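Folding Table FAQ: the questions I get most about jeans, laundry and my big white table

Hi, I'm Malou! I write about laundry, mending and getting small rooms to behave, and ever since I posted about my folding table in April my inbox has been mostly denim. So I've pulled the regulars together on one page. If yours isn't covered, leave a comment at the bottom and I'll add it when I do my next round of updates (usually on a Tuesday, after the towels).

Why fold on a table at all? What's wrong with the bed?

Nothing, if your bed works for you! I folded on mine for years. My trouble was that a mattress gives, so I'd press a crease in and it would spring right back out again, and my back was complaining by the third pair of pants. A hard, smooth surface lets you push down and get things really flat. If you don't have room for a table, a kitchen counter or a clean ironing board is fine for everything but sheets.

Is it one big table or two small ones?

Two boards, side by side! I wanted a single long top, but I'd never have gotten it up the stairs, so I went with separate white panels and pushed them together against the wall. They have nice rounded corners – my hips are grateful – and a matte finish that doesn't glare at me in the evening. They don't line up perfectly at the ends. One finishes a bit before the other and there's a little step at the corner, and I made my peace with that a long time ago.
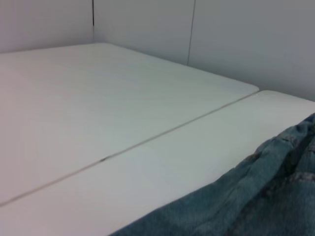 Doesn't stuff get stuck in the gap?

Lint, yes. Clothes, hardly ever. The edges are slightly rounded, so fabric slides over the join instead of snagging on it. The gap does like to collect crumbs of whatever was in people's pockets, so I run a dry old toothbrush along it and then wipe with a damp cloth. Sidra Naqvi wrote in to suggest a strip of clear tape over the whole seam. I tried it and it looked great for two weeks, then the edges went gray and fuzzy and I peeled it off. Your mileage may vary!

How long are your boards?

I measured again for this one: 151 cm on the long side. Do please measure your own wall first, and leave yourself room to stand at the end when you're doing bedding.

How do you fold jeans?

OK, the big one. I zip them up, do the button, empty the pockets (please empty the pockets), and lay them on the table with the waistband to one side. Then I bring one leg over onto the other so I've got one long strip, two layers thick, and I smooth it from the waist down to the hems. If the crotch seam pokes out in a little triangle, tuck it in so the strip has a straight side. The smoothing is where most of my time goes, especially on older, faded pairs, which are softer and wander all over the place. Hold the top layer still and work the wrinkles outward.

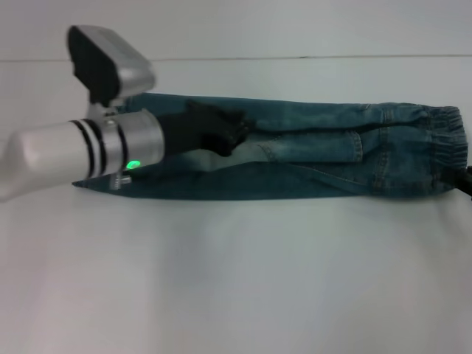
Blue jeans folded in half lengthwise, with a few creases still to smooth.

And after that?

Depends where they live! For a shelf, fold the strip in half, hems up to just short of the waistband, and then in half again. For a drawer where you want them standing up, fold the strip in thirds after that first half. For a hanger, stop at the long strip and drape it over the bar.

Should jeans be hung or folded?

I'm a folder. Denim is heavy, and my closet rod already has the coats to deal with. Valdemar Dalsgaard disagrees with me in the comments every single time this comes up, and his hung jeans do come out with fewer creases across the knee, so I can't call him wrong.

Can I fold them if they're a tiny bit damp?

Please don't. The waistband and the pocket bags dry last, so check those with your fingers before you trust the legs. I give mine almost 48 hours on the rack in winter and a lot less in summer.

What do you clean the tabletop with?

Warm water and a drop of dish soap, then a dry cloth. New dark denim can leave a bluish smudge on white, so wipe it up the same day and it comes off easily. Skip anything gritty – it'll dull the finish.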